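# Marinho lab puts three grippers through the same dull job, and learns a good deal

10/6/26 - If you have ever spent a morning moving pipette tips from one box to another, you will have some sympathy for the people at Marinho, who have arranged for a robot arm to do it over and over while they sit nearby with coffee and a spreadsheet.

The small automation group there has been comparing grippers since January, and last week it shared its first results with the neighbors at an open afternoon that ran well past closing time. (The cheese bread went quickly. The questions did not!) Iolanda Rezende, who leads the group, began by telling visitors that she had wanted to run this comparison for years and had always been talked into something more glamorous.

The idea is simple enough. One arm, one table, one task, and a change of hand between rounds. Each gripper is asked to pick up a plastic tip, carry it over to a second box and set it down in a hole barely wider than the tip itself. Each one gets 200 tries under the same controller settings, and a try only counts as good if the tip ends up standing in its hole with no help from a human finger.

Two of the three hands came from smaller makers. Celalero sent a soft-fingered model that was very gentle and, according to Kyrylo Nechyporuk, a little too relaxed about where it let go. Pillullow's entry was a slim vacuum tool that was quick on the way over and fussy about the angle on the way down. The third was a two-finger adaptive gripper that the group already had on the shelf, and which several people had expected to come last.

"I had it down as the big clumsy one," said Nechyporuk, who wrote most of the control code and has been teased about that guess ever since. "Then I looked at the sheet after the first day and had to go and apologize to it."

Over the full run the two-finger hand missed 6 times out of its 200. The soft fingers missed 15, nearly all of them at the moment of release. The vacuum tool was pulled partway through for a new seal, and Rezende would rather not give out a number until it has had a fair second chance - she was quite firm on that point, even when pressed by a visitor from Plustley who clearly had a bet riding on it. 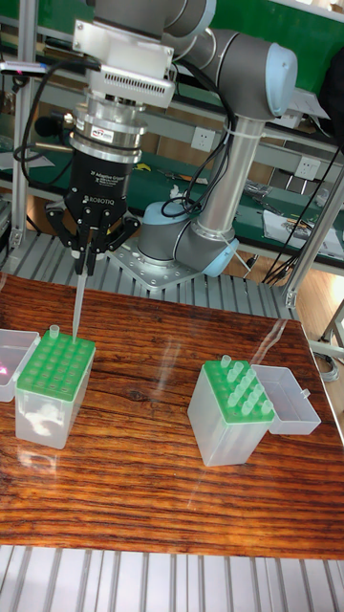 Choosing the controller settings took longer than any of the gripping, and Adeel Dogar was happy to explain why to anybody who stood still. The group logged 363 practice moves before it settled on one approach speed for all three hands, slow enough for the fussiest of them and still quick enough to be worth doing. A pipette tip is light and smooth and tapers all the way down, so the fingers have to close on it squarely or it leans, and a leaning tip will not go into a rack. With the Robotiq hand the tip hangs straight down between the two fingers over the green rack, and that, Dogar said, is the pose he checks before he looks at anything else in the log.

There is more to come, as there always seems to be. Gilmar Damasceno is keen to repeat the whole thing with a camera on the wrist, so that the arm can look for an empty hole and stop relying on positions taught by hand. Nivaldo Vasconcelos wants to try a different controller first and change only one thing at a time, and the two of them were still discussing it, very cheerfully, while the chairs were being stacked. The vacuum tool goes back on the arm as soon as its new seal has been fitted, and Rezende says the neighbors are welcome to come by and watch.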